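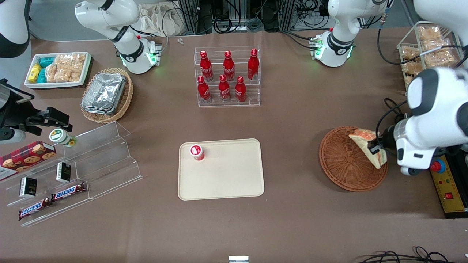
4.2 간식 포장 업무의 재배치

Greenwood 매장은 사무용 건물의 1층에 있으며, 회의실로 보내는 간식 주문을 주로 처리한다. 양팔 로봇 시스템 Coseo가 도입되기 전에는 주문서를 읽는 일, 상품을 고르는 일, 바구니에 담는 일, 그리고 빠진 것을 확인하는 일을 한 직원이 모두 맡았다. 도입 후에는 상품을 집어서 옮기는 일의 일부가 로봇에 넘어갔고, 직원의 업무는 진열, 확인, 예외 처리의 세 가지로 나누어졌다. 본 절에서는 이 변화를 직원의 입장에서 기술한다.

관찰은 3월에 15일 동안 이루어졌다. 이 기간에 기록된 집기 동작은 모두 1819회이며, 면담에는 포장 업무를 담당하는 직원 여덟 명이 참여하였다. 면담은 근무 시간 안에 매장에서 진행하였고, 관리자는 동석하지 않았다.

첫째로, 진열의 의미가 달라졌다. 그림 3의 작업대에는 병 음료가 투명한 2단 진열대에 서 있고, 초콜릿바와 작은 상자들은 계단식 선반에 놓여 있으며, 봉지에 든 크래커는 흰색 쟁반에 한 줄로 들어 있다. 직원들의 말에 의하면, 이전에는 자기 손에 가까운 순서로 상품을 두었지만 지금은 그리퍼가 들어갈 틈을 먼저 생각한다고 하였다. 한 직원은 이것을 "로봇의 손으로 생각하는 일"이라고 표현하였다. 이 지식은 Flistero가 제공한 작업 지침서에 거의 나오지 않으며, 직원들이 서로 가르쳐 주면서 쌓인 것이다. 교대 시간에 선반의 배치를 설명하는 대화가 자주 관찰되었다.

둘째로, 확인하는 일의 부담이 커졌다. 그림 3에서 왼팔은 투명하게 포장된 삼각 샌드위치를 집어 둥근 바구니 위에 들고 있고, 오른팔의 그리퍼는 녹색 라벨이 붙은 작은 흰색 용기 바로 위에 있다. 직원은 이와 같은 순간에 두 팔을 동시에 보아야 한다. 샌드위치는 포장이 부드러워서 누르는 힘에 따라 모양이 상할 수 있으므로, 직원들은 다른 상품보다 샌드위치를 더 주의해서 본다고 답하였다. 손을 쓰는 일은 줄었지만 눈을 뗄 수 있는 시간도 같이 줄었다는 의견이 여러 면담에서 나왔다. 어깨의 피로가 덜하다고 말한 직원도 같은 면담에서 퇴근 후에 눈이 무겁다고 하였다.

셋째로, 작업을 멈추는 권한에 관한 문제가 있다. 비상 정지 버튼이 달린 노란색 조작 상자는 왼팔 옆, 작업대의 가장자리에 놓여 있다. 규정에는 누구든지 필요할 때 버튼을 누를 수 있다고 되어 있다. 그러나 근무 기간이 짧은 직원들은 버튼을 누르기 전에 선배 직원의 얼굴을 먼저 보았다고 하였다. 정지 기록이 개인별 실적표에 표시되는 것이 그 이유 중의 하나로 언급되었다. 매장은 관찰이 끝난 뒤에 이 항목을 실적표에서 삭제하였으나, 그 후의 행동 변화는 본 연구의 자료로는 판단할 수 없다.

처리량에 대해서는 조심스러운 해석이 필요하다. 주문이 적은 오전에는 직원이 직접 담는 편이 빠르다는 의견이 많았고, 실제로 급한 주문은 로봇을 거치지 않고 옆의 작업대에서 처리되었다. 이러한 우회 작업은 Coseo의 기록에 남지 않는다. 따라서 시스템의 기록만으로 업무량을 계산하면 사람이 한 일이 적게 나타난다. 우리는 이 차이를 보완하기 위하여 현장 노트와 시스템 기록을 시간별로 대조하였으며, 그 방법은 4.3절에서 설명한다.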